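The morning I got to Cleneck I'd already been lost twice and I was holding the wrong visitor badge (it belonged to a plumber, I think), so my first look at the Salminen workshop was a bit of a blur. Big windows, ducts everywhere, people at desks not looking up. I had come to watch a pair of robot arms learn to change a light bulb, and to talk to the people who used to spend their whole day doing it by hand.

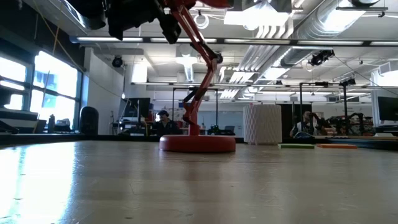
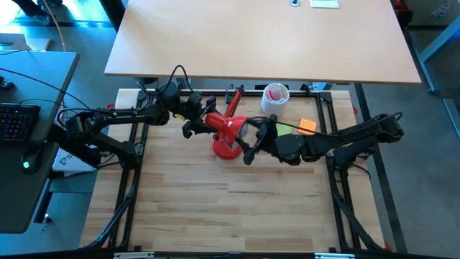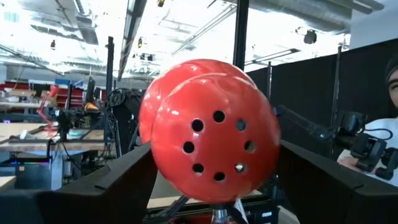
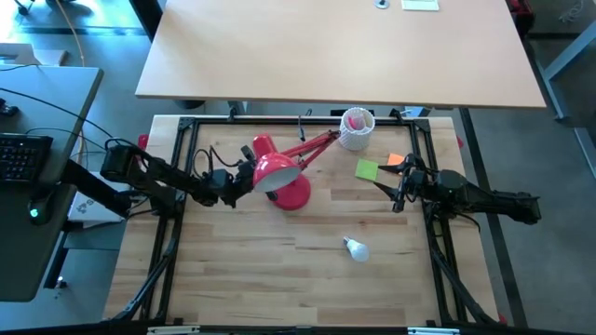 According to Ayten Kahraman, the hardest thing about the new job is sitting still. She told me she used to walk miles in a shift, from the racks to the bench to the test socket and back, and now her shoulders are tired and her feet aren't, and she hasn't decided which she likes better.

Salminen takes in old office lamps, fixes them up and sends them out again. In a good week that's 200 lamps, nearly all of them the jointed desk kind that everybody's first boss had. Each one gets a wipe, a new bulb, a quick check that the arm holds where you put it, and a box. It's simple work and it's hard on the hands! I tried it for an hour and had a sore thumb all the way home.

The arms came in July, under a project they call Wamis. I'd pictured something finished, a machine you plug in and walk away from. What they have is closer to a trainee. Somebody takes the controls and does the job through the grippers, over and over: steady the lamp, reach for the bulb, try again. The recordings go off to be learned from, and then the arms have a go alone while everybody pretends to be busy with something else.

And the people doing the teaching are the old bench crew. There are seven of them. Two went to the robot side full time and the rest trade in and out, which was the crew's own idea after a long and (I'm told) pretty loud meeting. Management had wanted to hire operators from outside. The crew's argument was that an outsider would teach the arms to hold a lamp badly, and then they'd be stuck with a robot that holds lamps badly.

I liked that argument, and I liked it more after I'd had my turn. You know how you grab a shade when you want to tip it, sort of with the flat of your fingers, giving a little so it doesn't spring back at you? Try doing that with two fingers that can't feel anything. I pushed, the lamp slid, I chased it. Arūnas Sepp stood behind me saying "slower" in a very kind voice, and then stopped saying it, and then just took the controls back.

Arūnas has fixed lamps at Salminen longer than anyone else on the floor, and he was against the whole thing. He still is, on some days. His worry isn't so much about being let go, since the crew got it in writing that nobody loses their place before the next contract. What bothers him is the new kids. He learned on the dull lamps, the easy ones, and those are exactly the ones the arms will get. So who gets the easy ones to practice on? He's asked for a share of them to be kept back for people, and when I visited he was still waiting to hear.

Pay is the other sore spot. Teaching time was first counted as bench time, then as training time, which pays a bit less, and then after some grumbling as bench time again. Ayten thinks it ought to be its own thing with its own rate, and she's written to the main office at Vasden to say so. She let me read the letter. It's four paragraphs long and very polite until the last one.

She also told me something I keep thinking about. When she watches the arms run on their own, she can tell whose recordings they're drawing on. There's a small pause before the reach that she swears is hers. I asked whether that felt nice or creepy, and she said she'd gone home the first time and told her sister about it, and her sister had asked if they paid her extra for the pause.

They don't, so far. That's in the letter too.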